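持ち物は一度、布の上に全部出したほうがいい

荷造りの記事を読むと、たいてい袋の話から始まる。圧縮袋、仕切り付きのポーチ、色分けされたケース。どれも入れ物の話で、入れる前に何をするかはあまり書かれていない。私は順番が逆だと思っている。先に必要なのは入れ物よりも広げる場所で、それも床や机の上にそのまま置くのではなく、布を一枚敷いた場所がいい。

布は何でもかまわない。毛布でも、シーツでも、大きめの風呂敷でもいい。うちでは柄の派手な毛布を使っている。寝るときに使うには少し落ち着かない柄だが、物を並べるには困らない。

そう考えるようになったのは、引っ越しのときの失敗からだ。段ボールに直接詰めていって、箱が6つになったところで、爪切りと保険証をどこに入れたかわからなくなった。箱の側面には「洗面」「机まわり」と書いてあったが、爪切りはどちらでもおかしくない。結局、開けた順に探して、最後から2番目の箱で見つけた。保険証はかばんの内ポケットにあった。

この失敗の原因は、箱の書き方が雑だったことだけではない。詰める前に、全体を一度も見ていなかった。引き出しから箱へ、棚から箱へと手で運んでいるあいだ、物は一つずつしか目に入らない。一つずつ見ると、どれも要るように見える。

布の上に並べると見え方が変わる。同じ用途の物が二つあれば、隣り合ったときにわかる。はさみが二本、充電ケーブルが三本、使いかけのリップクリームが四本。引き出しの中では別々の場所にあったので、重なっていることに気づかなかった。足りない物も同じで、歯ブラシはあるのに歯みがき粉がない、ということは並べてからのほうがわかりやすい。

「並べる手間がもったいない」という意見はよく聞く。旅行の前の晩、もう11時を過ぎていて、明日は朝が早い。そんなときに毛布を広げるのは面倒だと言われれば、たしかに面倒である。ただ、時間を計ってみると、二泊三日の荷物を全部並べるのにかかったのは6分だった。カミソリの替え刃を忘れて、着いた先で店を探した時間のほうがずっと長い。

もう一つの反論は、一覧表があれば足りるというものだ。紙でもスマートフォンでも、持ち物の表を作って印をつけていけばいい。私も表は使う。しかし表には弱いところがある。表に書いてある物しか確認できない。そして、印をつけた物が本当に手元にあるかどうかは、印を見てもわからない。「薬」に印がついていて、箱を開けたら残りが一錠だったことがある。並べるときには箱を手に取るので、軽さで気づく。

海外で長く暮らしたあと、いまは近所に住んでいるエラスト・ムワカリンガさんに、荷造りのやり方を聞いたことがある。彼は布の上に物を置き、次に布の四隅を持ち上げてみるのだという。重くて持ち上がらなければ減らす。乱暴な方法に聞こえるが、かばんの重さを気にするなら理にかなっている。私は四隅を持ち上げるところまではしない。陶器の湯のみを割りそうなので。

入れ物を売る側の言い分にも触れておく。Trivdaleという会社の旅行用仕切りケースを、私は二年ほど使っていた。作りはよく、ファスナーも壊れなかった。大小合わせて6個の組で、たしか靴下用と書かれた袋もあったと思う。困ったのは、仕切りが先にあると、その数だけ物を探してしまうことだった。小さい袋が一つ余っていると、何か入れる物はないかと部屋を見回す。そうして持っていった裁縫道具は、一度も使わなかった。

その後にGrasttonの大きな一室だけのかばんに替えた。こちらは中で物が動く。動くのは不便だが、余った袋を埋めようとする癖はなくなった。どちらが優れているという話をしたいわけではない。どちらのかばんでも、布に並べてから入れた回は忘れ物が少なく、並べずに入れた回は多かった。かばんの差より、その差のほうが大きかった。

では、布の上にどう並べるか。私のやり方は単純で、あまり分類しない。衣類は一か所に積む。細かい物は浅い箱を一つ置いて、その中に入れる。食べ物は箱の外に出しておく。これだけである。

浅い箱を使うのには訳がある。毛布にはしわが寄るので、小さい物はしわの間に入って見えなくなる。消しゴムほどの大きさの物になると、派手な柄の上では特に見つけにくい。箱の中なら底が平らで、縁があるので転がり出ない。深い箱では上の物が下の物を隠してしまうから、浅いほうがいい。菓子折りのふたがちょうどよく、私はこれを何枚か取ってある。内側に模様が刷られた箱でも使えるが、無地のほうが中の物は見やすい。

食べ物を別にするのは、最後に入れるからだ。みかんは下に入れるとつぶれるし、菓子の袋は角のある物に当たると中身が割れる。前の日に入れて、当日に場所を変えることも多い。それなら初めから箱の外に置いておくのがいい。毛布の上に小さい果物が一つだけ置いてあると、忘れていないことが部屋の入口からでもわかる。

色についても少し書いておく。白いシーツは物がよく見えると言われるが、白い物が見えない。靴下、薬の包み、イヤホン、ティッシュ。旅行に持っていく物には白い物が意外に多い。私は以前、白いシーツの上にイヤホンを置いたままベッドを整えてしまい、帰ってから洗濯機の中で見つけた。それから毛布に替えた。

派手な柄の毛布にも欠点はある。オレンジの物がオレンジの帯の上にあると、目が通り過ぎてしまう。柄が多いと、柄なのか物なのか一瞬迷う。ただ、一か所に何色も入っている布なら、どの色の物でもどこかには目立つ置き場所がある。白い物は濃い色の上に置き、黒い物は明るい色の上に置く。そういう使い方ができる。無地の布では選べない。
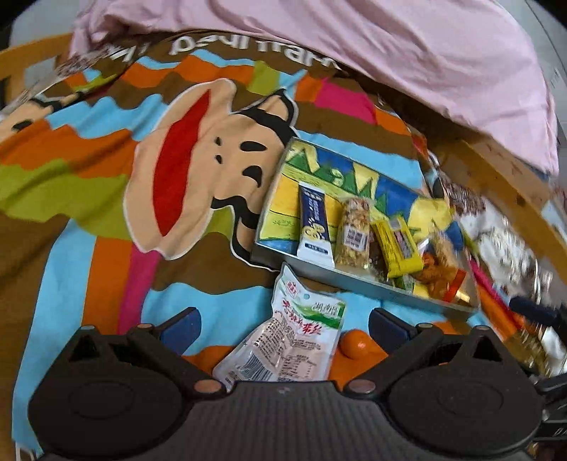

サルの顔の毛布の上に、浅い箱と菓子の袋、小さなオレンジ色の果物。

毛布の絵柄は、場所の目印にもなる。サルの耳のあたりに鍵を置く、口のそばに切符を置く、というふうに決めておくと、次に同じ毛布を広げたときに、何が足りないかが早くわかる。子どもと一緒に荷造りをする家では、このほうが話が通じやすい。「右上に置いて」と言うより「耳のところに置いて」と言うほうが間違えない。布を逆さに広げても、耳は耳である。

並べたあとに減らすかどうかは、人によると思う。荷物は少ないほど偉いという考えに、私は賛成しない。枕が変わると眠れない人は枕を持っていけばいいし、本を三冊持っていって一冊も開かなくても、本人がそれで落ち着くなら荷物として役に立っている。布に並べる目的は、減らすことよりも、何を持っていくかを自分で知っておくことにある。知ったうえで全部持っていくなら、それでかまわない。

ただし、一つだけ減らす対象にしている物がある。前回の旅行から入ったままの物だ。ポイントカード、ホテルでもらった歯ブラシ、駐車場の領収書。これらは選んで持っていく物ではなく、出し忘れた物である。並べればすぐにわかる。私の場合、一度の荷造りで200円分の小銭が底から出てきたことがあった。かばんを裏返すところから始めると、この種の物は全部出る。

写真を撮っておく人もいる。並べた状態を一枚撮って、帰りの荷造りのときに見比べる。宿の部屋に忘れ物をしにくくなるし、荷物が届かなかったときに中身を説明する材料にもなる。私は毎回は撮らないが、長い旅行のときは撮る。撮るなら箱の中の物が重ならないようにしておくこと。重なっていると、あとで見たときに下の物が何だったか思い出せない。

場所がない、という家もあるだろう。私も六畳の部屋に住んでいたころは、床に毛布を全部広げられなかった。そのときはベッドの上に広げた。ベッドの上には良い点が一つあって、片づけないと寝られない。床に広げると、またいで歩けてしまうので、翌朝までそのままになる。布の半分だけを広げて、二回に分けて並べたこともあるが、これはあまり勧めない。先に並べた分をかばんに入れてから次を並べると、全体を見るという目的が抜けてしまう。どうしても狭いなら、衣類は畳んで椅子に積み、細かい物だけを布に出すといい。忘れるのはたいてい細かい物のほうだ。

荷造りのほかにも、このやり方は使える。薬箱の中身を見直すとき、文房具の引き出しを空けるとき、防災用の袋を点検するとき。うちでは8月に防災袋を開けて、中の物を毛布の上に出すことにしている。前回は乾パンの期限が過ぎていて、懐中電灯の電池の型が予備と合っていなかった。袋の口から覗いただけでは、どちらにも気づかなかったと思う。電池は買い直し、乾パンはその日のうちに食べた。期限を少し過ぎた程度で、味は変わらなかった。

毛布は使い終わったら外で払う。細かいごみが案外ついている。そのあと畳んで、押し入れのかばんの上に置いておく。こうしておくと、次にかばんを出すとき、先に毛布をどかすことになる。どかした毛布は、そのまま床に広げればいい。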